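Chapter 9
When the Grip Lets Go

A dropped tissue sounds like a small fault, and it makes a wonderful teacher! At the Semden sorting bench, Lanying Jiang's team logged 1,095 grasps in August and marked 112 as slips. Almost all the slips came with light, soft rubbish: the pads closed, the controller reported "held", and the item slid out on the way to the bin.

Crumpled tissue is a lovely test piece (do try it yourself), as its folds give way long after the jaws have stopped moving.

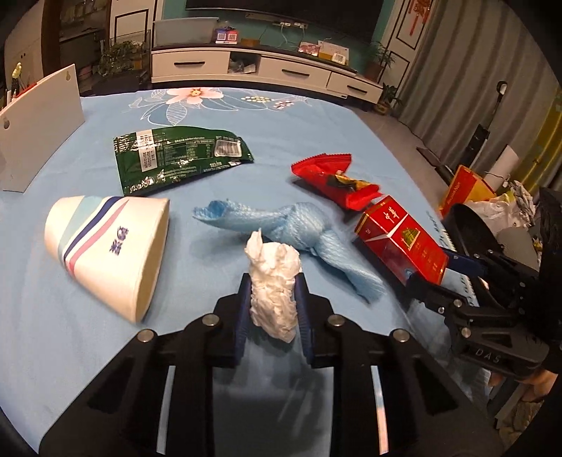 9.1 What the controller believed

The controller judged every grasp by jaw position alone. Any gap wider than a set limit counted as an object, so a wad slipping slowly through the pads still read as safe. We begin with that limit and how it was chosen.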